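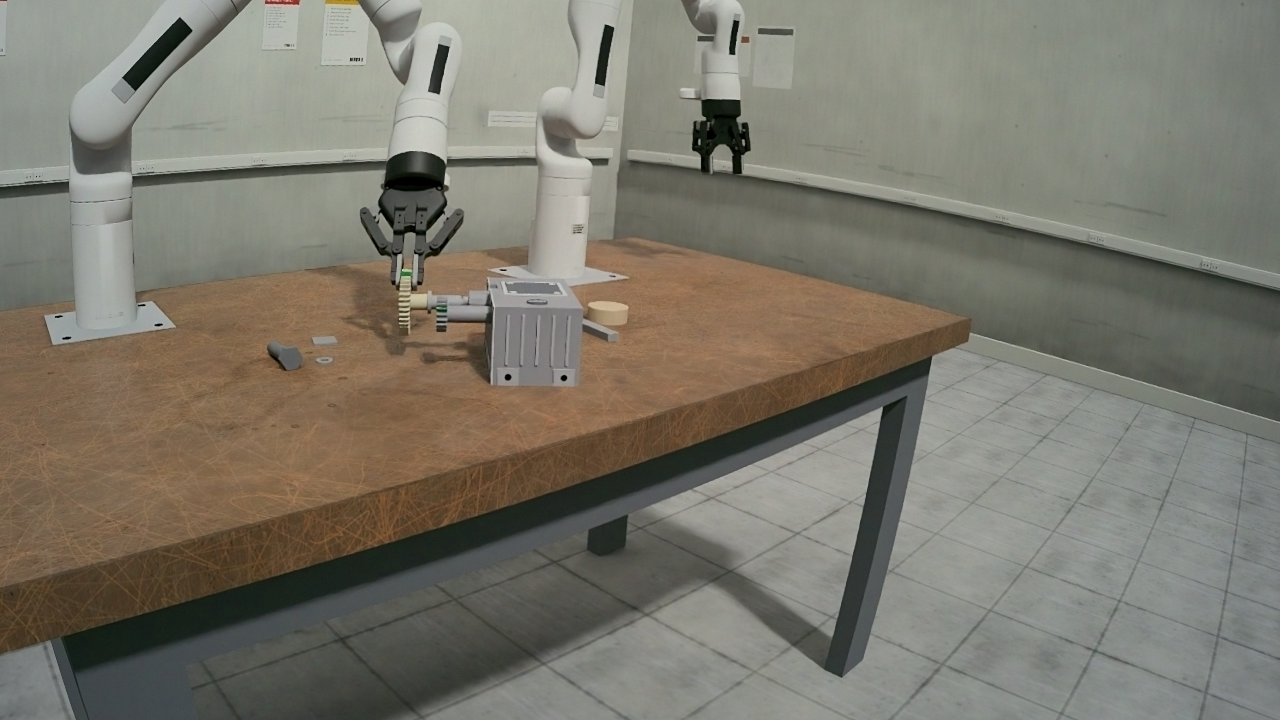 Plemow Facilities Engineering — Site Services, Reledton

Compressed air leak survey completed at Reledton

The leak survey of the compressed air network at the Reledton site was completed in November. It covered the ring main, all branch lines and the drops to individual work areas, and it is the first survey to include the former dispatch building, which was connected to the main network during the last extension.

The network has a total pipe length of about 3,524 meters. Each joint, valve, regulator and quick coupling was checked with an ultrasonic detector while the line was at normal working pressure. In total, 1,368 points were inspected and entered in the register. Points above ceiling height were checked from a lift platform outside normal shift hours.

The inspection was carried out by Pešek, the contractor that also services the compressors. Results were recorded in Pimamach, the maintenance register used by Site Services, and each leaking point was tagged on the pipe with a numbered card. The card number matches the work order. Tags should stay in place until the repair is signed off, including on lines that are shut down or seldom used.

Most of the leaks were small and were found at threaded fittings and push-in connectors. Worn coupling seals were the next most frequent cause. Welded sections of the ring main were in good condition, and no defects were recorded on the steel risers. The older galvanized branch on the north side showed corrosion at several hangers. It holds pressure, but its replacement has been moved forward in the works plan.

Condensate drains were a separate item in the survey. Several float drains on the north branch were found to be stuck partly open and were discharging air continuously. These have been changed to the electronic level-controlled type already used in the compressor house. The remaining float drains will be changed as they come up for service.
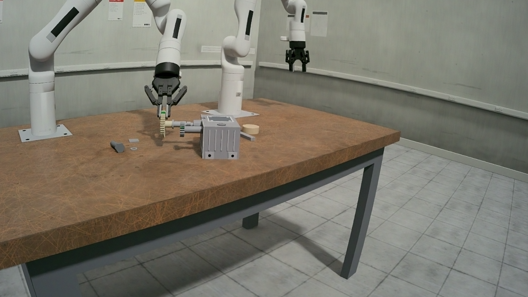
Worktable with two white arms. Render: Plemow

Leaks were graded by estimated flow and by access. Grade A leaks were repaired during the survey where a local valve allowed it. Grade B leaks have work orders open and will be dealt with area by area. Grade C covers points where the line has to be drained down or where a platform is needed, and these are held for the next planned shutdown. The grade is printed on the tag below the card number.

Flow readings taken overnight, with no production demand on the network, are being used as the baseline. A first set was taken before the survey and a second after the Grade A repairs. The second set is lower, as expected, but the reading period included a compressor changeover and the figures have not yet been corrected for it. They will be published with the winter energy report. Until then, departments should not use the uncorrected readings in their own cost estimates.

The survey also compared the pipework with the drawings. Differences were found in 2 areas: the former dispatch building, where a branch valve was shown on the wrong side of a partition wall, and the paint store, where a capped line was missing from the drawing altogether. Both drawings have been reissued. Printed copies of the earlier revision should be removed from area folders and destroyed.

System pressure remains unchanged for the present. A small reduction at the compressor house is under review, subject to pressure logs from the far end of the north branch. Any area with equipment that needs a minimum supply pressure is asked to confirm the value from the equipment data plate — values from memory or from old purchase files will not be accepted.

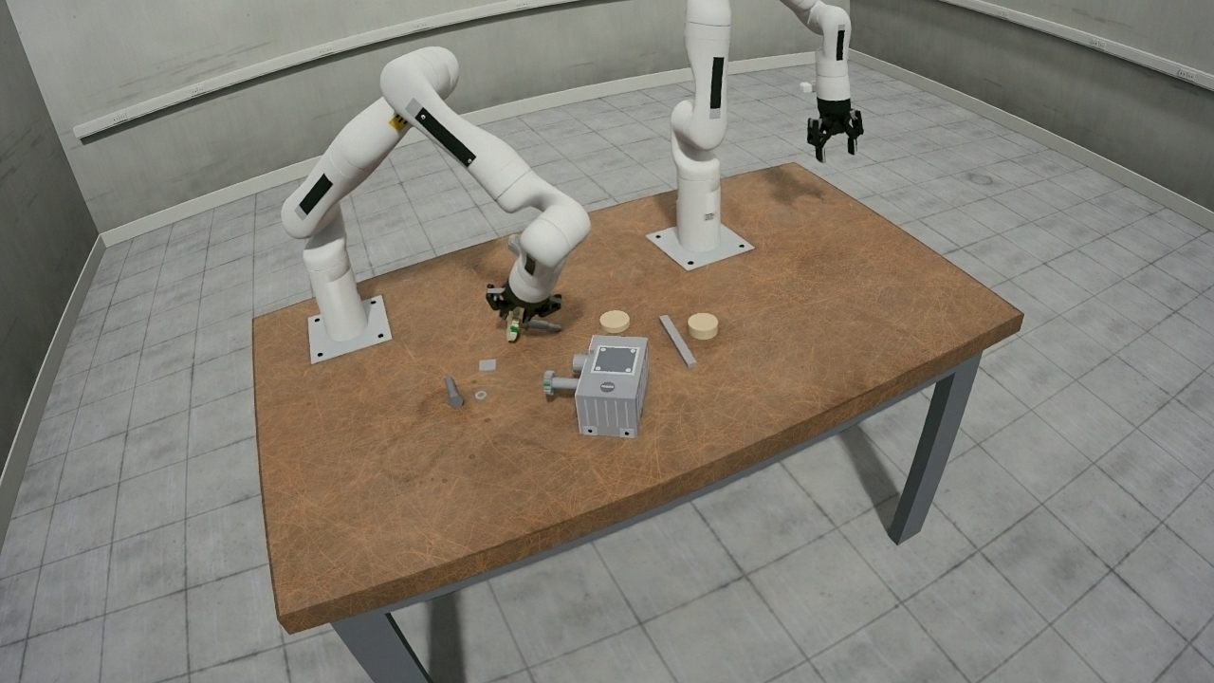 Shutdown and follow-up work

Grade C repairs will be made during the winter shutdown. The ring main will be isolated in sections, starting at the compressor house and working toward the north branch. Isolation times for each section will be posted on the area notice boards and in Pimamach. Equipment left connected must have its local valve closed and its downstream pressure released before the section is isolated.

After each section is repaired, it will be brought back slowly to working pressure, held, and checked again with the detector. Area leads will be asked to sign the section sheet before the supply is handed back.

New leaks should be reported through the usual Pimamach form, category Air, giving the nearest drop number. Please do not tighten fittings on tagged lines.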